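Cotine to open its robot hall to visitors in June

2018-02-03 - Cotine will hold an open day at its Onodeck site in June, giving local employers, students and families a chance to see the company's robots at work. Entry is free, but places must be booked in advance.

The open day will be the first since the company moved its automation staff into the Onodeck building. The hall covers 3,506 square feet and houses three work cells, all of which will be running during the visit. Groups will be taken through by the engineers who use the cells every day.

The first cell handles sorting. A robot arm takes small parts from a tray and places them in bins by size. The second packs finished orders into cartons. Both were built with Demchenko, which supplied the conveyors and will have staff on hand to answer questions about maintenance and spare parts.

The third cell is given over to Canevora, Cotine's project on robot hands with separate fingers. Most robots in warehouses pick things up with suction cups or a simple two-sided grip. Canevora looks at jobs where those tools do badly, such as lifting a soft pouch or turning a bottle so that its label faces out. Visitors will be able to watch a hand attempt a set of everyday objects and may bring a small item of their own for it to try. Items should be unbreakable and weigh no more than 245 grams.

"People tend to ask us how fast the hand is, and the answer is that it is slower than a person," said Ingvild Wallin, who leads the Canevora project. "We would like them to see it working, including the objects it drops. That gives a fairer idea of where the work stands than a short film does."

Wallin will give a talk before the first tour - covering how the hand is controlled, how grips are tested and which tasks the team plans to take on next. The talk will be repeated in the afternoon for those on later tours.

A total of 66 places are available. Visitors should wear closed shoes and tie back long hair. Children under 12 are welcome with an adult but must stay behind the yellow line while the cells are running. The hall is on the ground floor and has step-free access from the parking lot.

Bookings can be made at the Onodeck front desk. Schools that wish to bring a class should contact the desk before booking, as a separate morning session may be added if there is enough interest. 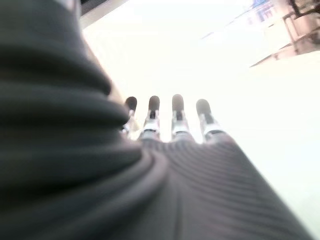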